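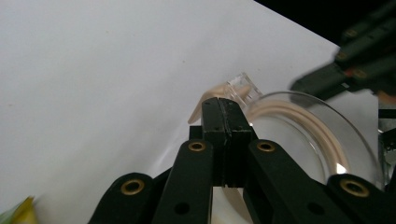 Lab Visit Report: Open Day at Clusevdale
by Ayana Jemal

So our class got to go to the Clusevdale robotics open day in January, and I signed up before I'd even finished reading the email. It was a long bus ride from Clesitz (31 of us, one bathroom stop) but totally worth it!

We started with a talk in the big hall. The speaker went through why picking things up is so hard for a machine, and I'll admit I was skeptical – I pick stuff up all day long and never think about it. Then she asked us to close our eyes and think through every step of getting a cable into a bowl. I got stuck on which part of the cable to grab first. Point taken.

After that they split us into 2 groups. Mine went to the Kassa room, where people work with black hand-held grippers. You move the thing yourself and the two fingers pinch whatever you're after, and there's a camera on it that records the whole time. The idea is that a robot can learn later from what a person did. They told us they like to have 50 good tries of a task before they bother training on it, and that the boring tries count just as much as the pretty ones.

The part I liked best was the bags. I would have guessed a shiny, crinkly bag was an easy one, since there's so much of it to grab, but our guide said bags are a pain because they change shape every time you touch them.

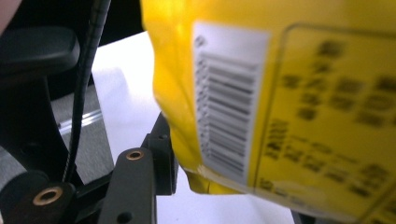 The yellow bag with its barcode label, next to the gripper.

I asked if a bag is harder than a cable, and our guide said it depends on the day, then laughed and said cable. Zovusden, the other group's room, was all about wheeled robots, and my friends won't stop talking about it, so I'm a little jealous.

For my own project I want to try a paper version of this: write down every move for packing a lunch bag, then have somebody follow it word for word. My brother already said yes, and I still need to pick the lunch.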